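Buscar en el blog
Buscar… Ir

Mayo – por Bleddyn Price

El hombre que recordaba los dibujos animados

Rawiri Brunton tenía seis años cuando vio el último episodio de La ciudad bajo la marea, y treinta y tantos cuando empezó a sospechar que lo había soñado. ¡Pero qué episodio! Una isla que flotaba sobre el lomo de una tortuga dormida, un farero que hablaba con las olas y una niña, la capitana Ulloa, que llevaba el mapa cosido en el forro del abrigo. La isla se llamaba Flotstead. De eso estaba segurísimo.

Preguntó en todos los foros. Le contestaron que sería una serie checa, o un anuncio de galletas, o tres películas mezcladas por la fiebre (él había tenido paperas aquel invierno, y eso no ayudaba). Un usuario de Willcombe le juró que la tortuga era una ballena y discutieron toda la noche, felices los dos.

Hasta que una tarde llegó un paquete de Remstead, sin remitente. Dentro venía una cinta de vídeo con un número escrito a bolígrafo: 2847.
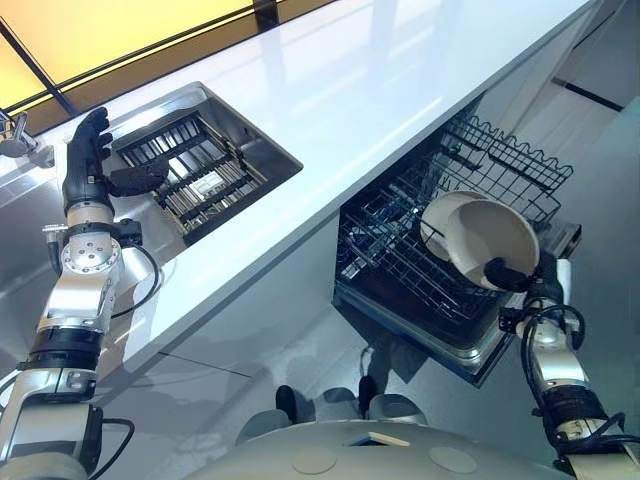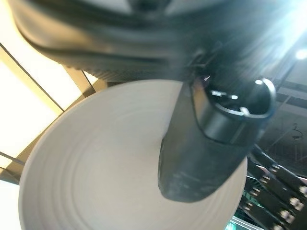
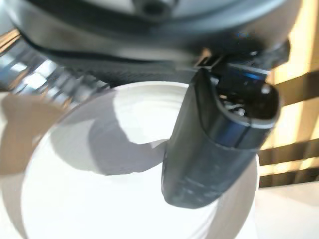

La cinta 2847

Rawiri pidió prestado un reproductor que pesaba como un ancla y se sentó en el suelo, igual que entonces. Primero hubo nieve, un zumbido, una franja verde. Luego sonó la música – ¡la misma, con el acordeón! – y apareció el faro.

Era todo más pequeño de lo que recordaba y muchísimo más bonito. El mar estaba pintado a mano y se notaba el papel. La tortuga (¡tortuga, tortuga, tortuga!) abría un ojo enorme cada vez que el farero desafinaba. La capitana Ulloa descosió el forro del abrigo, extendió el mapa sobre la mesa y se quedó mirándolo con el ceño fruncido.

–Aquí falta una calle –dijo.

El farero se acercó con la lámpara.

–Faltan ochocientas, capitana. La isla crece cuando duerme.

Rawiri no recordaba aquella escena. Se arrimó tanto a la pantalla que notó la electricidad en las cejas. En el mapa, junto al puerto, había una casita con una ventana encendida, y en la ventana un niño con la cara hinchada y una bufanda atada por encima de la cabeza.

–¿Y ese quién es? –preguntó la capitana.

–El que nos está buscando.

Ella sacó un lápiz del bolsillo y dibujó, con muchísimo cuidado, un camino desde el faro hasta la puerta de la casa. La tortuga abrió los dos ojos. El acordeón volvió a empezar, más rápido, y por debajo de la música se oyeron tres golpes.

Rawiri bajó el volumen. Los golpes siguieron. Se levantó, buscó la bufanda en el armario y fue a abrir.

Entradas recientes
El farero desafina (relato)
Series que solo vio mi primo
Carta a un dibujante de tortugas
La ballena de Willcombe, primera parte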